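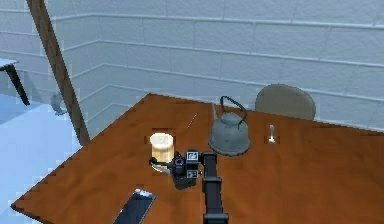
Trutgate Kitchen Pack, worth the money or not?

gravelpit
Posted 06/08/2021
Finally caved and bought a seat of the Trutgate Kitchen Pack, the simulated tabletop set for single-arm work. 376 dollars for a year. Before I ask my boss for three more seats, has anybody used it for longer than a weekend? My impressions so far: install was painless, the manual is four pages and one of them is a thank-you note. The scenes load fast. The objects look decent from the distance a wrist camera never sees them at.

bolt_and_nut
We've had it since March. It's fine. It is a very expensive table with some crockery on it, but it's fine.
The grasp scoring is the part you're paying for. Everything else you could build yourself in a month, which is what I said to my manager, who then asked me to build it in a month. I recommend the pack.

teakettle99
Which arm are you loading? The kettle is a menace with anything that has a wide wrist. That thin wire handle loops over the top and my planner treats it like a solid dome half the time. Trutgate support told me to "consider a finer collision mesh." I did consider it. My frame rate dropped to something you could knit to.

gravelpit
Black arm that came in the box, default gripper. I've been sticking to the short jar because it's a cylinder and I have self-respect to protect. Finger goes around it low down and the score comes back anywhere from great to garbage for what I'd swear is the same grasp.

bolt_and_nut
Check your contact settings. The default friction is tuned for somebody's demo video.

oldsolder
Going to disagree with everyone here. I ran 300 trials on the jar with the stock settings and the scores were steady once I fixed the random seed. The docs mention the seed on page three. I realize that's past the thank-you note.
My complaint is the price. Stodutance does a kitchen set for 60 a year and the physics is every bit as good.

teakettle99
The Stodutance set has one mug, and the mug has no inside.

oldsolder
How often do you need the inside?

teakettle99
I work on pouring.

oldsolder
Fair.

lurkmore_77
Does the Trutgate one randomize the clutter? I want odd things on the table, not a showroom.

gravelpit
Sort of. You get a slider. Mine will stand a spoon upright on the tabletop, bowl in the air, like it's waiting for a bus. I thought it was a bug and filed a ticket. Reply said orientation variety is a feature. So now I have a feature.

bolt_and_nut
The spoon thing can be turned off under object priors. Leave it on, though. Our detector got better at spoons after we stopped being polite to it.

lurkmore_77
And does any of it carry over to a real arm?

oldsolder
Somewhat. Jar grasps did for us, after we retuned the grip force. Kettle didn't. I blame the kettle.

teakettle99
THANK you.

bolt_and_nut
If you need more than two seats, ask for the Karngate bundle. It's 979 for five and includes the workshop scenes. It isn't on the pricing page, you have to email them and sound hesitant.

gravelpit
I can do hesitant. Writing to them this afternoon. Will report back on whether the bundle gets a fifth page in the manual.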